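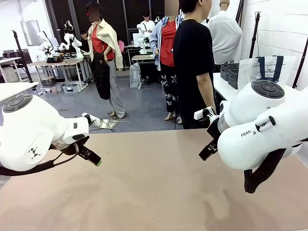

Figure 2. Bimanual cell at the Flullerside site, table cleared, people standing past the far edge of the work surface.

4.2 Rules for shared rooms

Most of what is written on safe use of small two-arm cells assumes a fence, or at least a marked zone. Our rooms had neither when we began. Flullerside is the typical case (Figure 2): two arms over one table, other robots on benches further back, and people on foot in between. Three of them can be close to the far side of the table at once, one close to the right gripper. A rule set for this kind of room has to deal with people who are not operating anything.

We started from the Brinik checklist, which was made for single-arm benches. It has a good section on stop buttons and a weak one on bystanders. The main gaps, as we saw them:

Who counts as inside the cell. Brinik says "the operator." We say any person who can touch a gripper at full reach of the arm without taking a step. Simple test, done on foot, no drawing needed. At Flullerside the far edge of the table fails this test along most of its length, so the far edge is treated as part of the cell.

Clear table before people come near. If the surface is bare then there is nothing for the arms to push, drop or drag. Cheap rule – and the one most often kept. We ask for it at every pause longer than a short break, and before any visit.

Loose items. Straps, lanyards, open shirts, jackets worn over the shoulders, shoulder bags. The checklist mentions long hair and jewelery only. We added clothing and bags, with the wording "nothing that can swing over the table edge." Bags go on a side table. Lanyards come off inside the cell, but may stay on elsewhere in the room.

Cables. Both overhead and on the floor. Cables that hang under an arm must be tied so that the slack stays above the table top through the full motion. Floor cables get a cover wherever there is a walking path. Sites pushed back on this one, mostly over cost, and we left the type of cover open.

Hold state. Arms parked above the table look the same whether they are powered and holding or switched off. A person walking up cannot tell. The rule is that the operator says the state out loud, "live" or "off," before any one steps up to the edge. Lights would be better; see 4.4.

4.3 How the rules were tried

Two sites, Flullerside and Ashour. Each logged 200 sessions under the revised rules, same log form, filled in by the operator at the end of the session. Across both sites the forms list 303 departures from the rules, counting every line on the form and not every session, so one messy session can add several. Loose items come first at both sites. Hold state second at Ashour, cables second at Flullerside.

We did not grade departures by how serious they were. That was a mistake in the form – a bag on the wrong table and a person leaning in over a live arm are each one line. The October revision of the form adds a two-level mark, minor or stop work. Old entries were not re-marked, the notes are too short for it.

Operators at Ashour also asked for a limit on head count near the cell. We held off. A fixed number is easy to check but the sites differ a lot in floor space, and a limit that suits one is silly in the other. For now the operator may ask people to step back and does not have to give a reason. Grarum, which joined after the trial, has its own limit and will keep it, so there may be something to compare later.

4.4 Open points

Status lights on the arm itself, visble from all sides of the table. Speed limit when a person is inside the cell but not operating: the values in use at the sites were set by hand and do not agree. Rooms with more than one robot – our rules treat each cell alone and say nothing about a person stepping back from one and into the reach of the next.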